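Chapter 12

Surfaces, Pores and the Stubbornness of Water

What this chapter covers
Why water clings to some things and runs off others
Surface tension and how to see it at home
Capillary rise
Porous materials, and how much they hold
Drainage: why the last of the water never wants to leave

12.1 A wet cellar in Grodmont

The town library at Grodmont was built on a slope, with its back wall sunk into the hill and its local history collection, for reasons that must have seemed good at the time, kept in the cellar. Within a few winters the lower shelves smelt of mushrooms. The council did the natural thing and sent a man up to look at the roof.

The roof was fine. So were the gutters, which were replaced anyway. A second survey blamed the visitors' wet coats, and for one whole winter the readers of Grodmont were asked to hang their coats in the porch, where several were stolen. The wall went on getting damp, and the damp had a tidy upper edge, like the line round a bath, well above the level of the soil outside.

That edge was the clue. Rain coming in from above leaves streaks. Water that stops at much the same height all along a wall has usually come from below, and it has climbed there with no pump, no pressure from the mains and no apparent respect for gravity. This chapter is about how it manages it.

12.2 Two kinds of pull

Water molecules attract one another. We call this cohesion, and it is the reason a drip hangs from a tap for so long before making up its mind. Water molecules are also attracted to many other materials, such as clean glass, brick, paper and cotton. We call this adhesion, and it is the reason the drip was sticking to the tap in the first place.

Most of what follows is an argument between the two. On a waxed car bonnet cohesion wins, and the water pulls itself into beads. On clean glass adhesion wins, and it spreads. In a narrow glass tube it does something odder. The water creeps up the inside wall, the surface pulls the rest up after it, and the column rises until its own weight puts a stop to the business. Halve the width of the tube and the water climbs twice as high. Old brick and mortar are full of passages much finer than any tube in your school laboratory, which was bad luck for the parish registers.

12.3 Materials with holes in

A material is porous if it contains small spaces that air or liquid can occupy. The fraction of its volume taken up by these spaces is its porosity. Chalk is porous, and so are bread, soil, unglazed pots and a surprising number of expensive waterproof jackets.
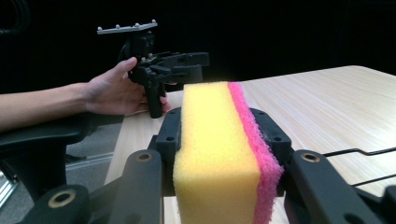

Porosity alone tells you less than you might hope, as anyone knows who has tried to mop a floor with a crumpet. The size of the pores matters, and so does whether they join up. A washing-up sponge is a good place to start thinking about this, particularly one made in two layers, with a thick block of yellow foam bonded to a thinner pink scouring layer. The foam is soft and full of pores; the scourer is rough and fibrous, and frays at the outer edge. Before reading on, decide which layer you would expect to hold more water for its size, and write down your reason. Writing it down prevents you from having been right all along.

Activity 12A: Weighing a soaking

You will need a dry two-layer sponge, a bowl of water, kitchen scales and a tray you don't mind getting wet.

1. Weigh the sponge dry and record its mass in grams.
2. Hold it under water and squeeze it until no more bubbles appear.
3. Lift it out, let it drip for 12 seconds, and weigh it again.
4. Stand it on one end on the tray for 300 seconds, then weigh it a third time.
5. Squeeze it as hard as you can and weigh it once more. It will still be heavier than when you began. Squeezing harder will make your hand ache and change very little.

Keep your results, as we shall need them in section 12.5, where the library finally gets a new floor.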